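Project report, Local History and Public Space course
Submitted 1 October 2024

# A Town Memorial and How People Find It: The Flood Stone at Plovura

## Background

Our project looked at the flood memorial in Plovura, a small stone wall on the east bank of the river that lists the families who lost homes when the water came over the embankment. The wall stands at the end of Theodorakopoulos Lane, behind the old feed store. It was paid for by a town fund and by the Erkance Foundation, a local group that gives money to parks and monuments.

We chose this subject after a class walk in the spring. Half of the class had grown up in the county and had never been to the wall. We wanted to know how visitors reach it, what they can learn when they get there, and whether the town could improve either one at low cost.
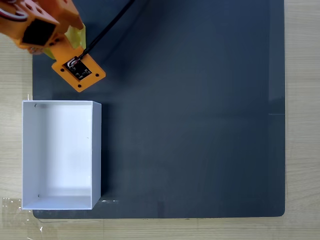

*Reading time: 4 minutes*

## What we did

The work was done in August, when the most people use the river path. We split it into two parts.

The first part was a survey. We stood at the wall and at the Zillevus Bridge parking lot and asked people to fill in a one-page form. We collected 70 completed forms. The form asked how the person had heard of the memorial, how they got there, and whether they had read the names.

The second part was reading. The town library has a file of letters, meeting notes, and newspaper clippings about the memorial. We read the whole file and made a list of the decisions that affected where the wall was placed and what was carved on it.

We had planned a third part, a comparison with a memorial in another town. We dropped it when we could not arrange a ride on a day everyone was free.

## Where the wall is and why

The first plan put the memorial in front of the town hall. The letters show that several families objected. They wanted it near the houses that were lost, and the lane was the closest public land. The town agreed, but the file has no record of any discussion about signs. The feed store was open then and the lane had regular traffic, so people probably passed the wall without looking for it. The store has since closed. The sidewalk stops 375 feet short of the wall, and the last stretch is gravel.

There is one sign for the memorial. It is at the corner of the lane and faces traffic coming from the north. Drivers coming over the bridge see only the back of it. The parking lot has a map board, but the board shows the boat ramp and the picnic tables and leaves out the memorial.

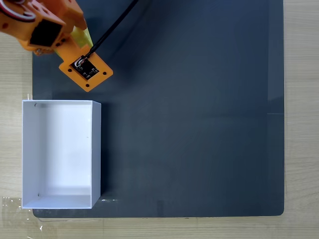 Most people who filled in the form at the wall said they had come across it while walking the river path. Very few had set out to see it. At the parking lot the most common answer to the first question was that they had not heard of it at all. Several people at the lot asked us for directions after they finished the form, and we started carrying a hand-drawn map on the second day.

People who reached the wall usually read the names, but many wrote that they did not understand what the names stood for. The carved text gives the year of the flood and the word "Remembered." It does not say that these were households, and some visitors thought it was a list of people who had died. We think this is a more serious problem than the missing signs.

## Suggestions

We are sending three suggestions to the town parks office.

1. Add the memorial to the map board at the Zillevus Bridge lot.
2. Put a second sign at the lane, facing the bridge.
3. Place a small panel beside the wall with two or three sentences on the flood and on what the names mean.

The parks office gave us its price list for signs. The second sign and the panel together would cost $2,525, including posts and installation. The map board is due to be reprinted anyway, and the office told us that a change to the drawing would be free if it is received before the order goes out.

The Erkance Foundation accepts small grant requests from students and residents. We have filled in the form for the panel but have not sent it. The foundation asks for a letter of support from the town, and we are waiting for that.

## Problems with the survey

We only asked people on dry days, and only in the afternoon. Morning walkers may know the memorial better. We also did not ask where people lived, so we cannot separate residents from visitors. The question about reading the names should have come with a follow-up asking what the person thought they meant. We learned about the confusion only from notes written in the margins.

The blank form and the list of library sources are in the folder turned in with this report.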